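About Pandura

Pandura develops manipulation software for light-duty robot arms. The company works from a single site in Wultalau, where engineering, testing and customer demonstrations share one floor. Our main product, Inier, is a task controller for wiping, sorting and other tabletop work.

Open days

The lab opens to visitors twice a year. The first session took place on 11/8/19, and a second was added each June after requests from local schools. Each session admits up to 27 visitors and runs as a set of 15-minute demonstrations.

The table cleaning station is the one most visitors ask to see. The task is short to state: pick up a cloth, wipe a spill, leave the cup standing. Thin liquids on a glossy white surface are hard to segment, and a folded cloth changes shape once it is gripped. Staff reset the table by hand between runs — cup, liquid and cloth are placed in new positions — and the controller receives no coordinates in advance.

Runs that fail are shown along with those that succeed. Logs from both are projected on the wall screen by the entrance.

Visiting

Groups enter through the Ouellet building, Room 67. Closed shoes are required on the lab floor. Bags stay in the lockers. School groups should write to the front desk well ahead of the date and state the age range of the students.
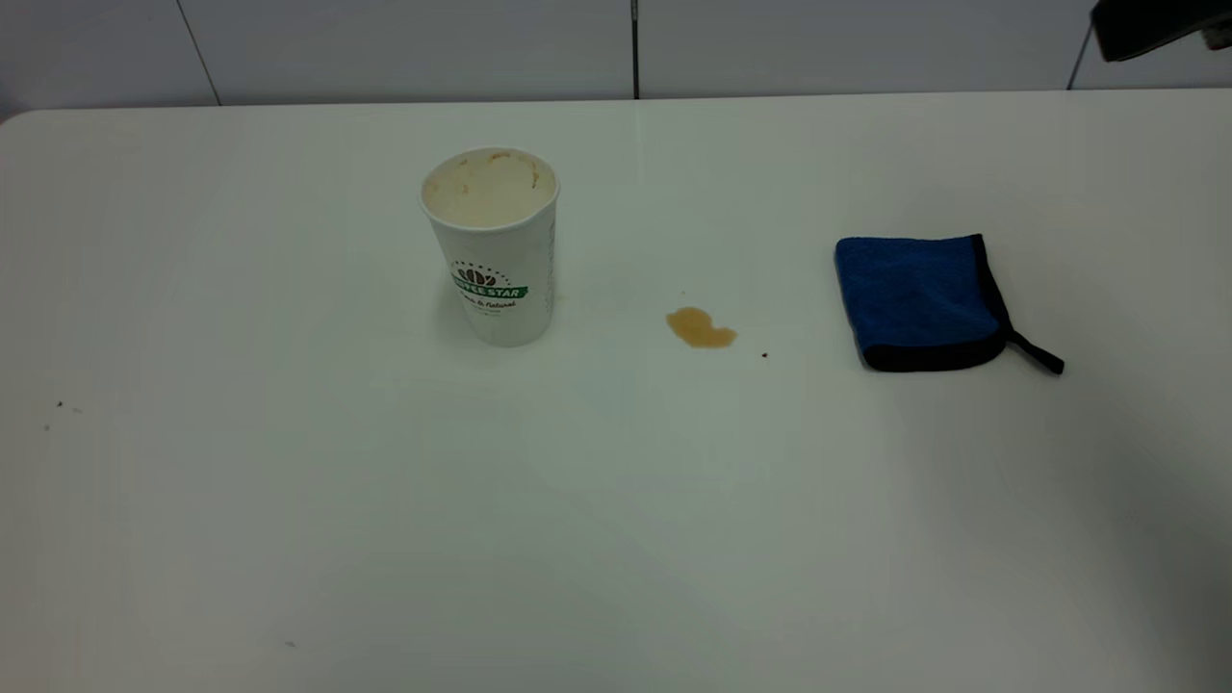
Table cleaning station: paper cup, spill and microfiber cloth, with part of the gripper at upper right.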